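January
By Nattawut Khunthong

Two newts turned up under the log pile again, both adults, both on the north side. I measured snout to vent only and put the log back the way it was.
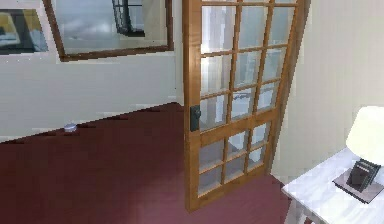
TURHAM, January - Pond level is unchanged. Egg searches start once nights stay above freezing - before that the females keep to cover. Pichit Rojanasak is still using the old sheet for Barbu, so his tail lengths and mine don't compare yet.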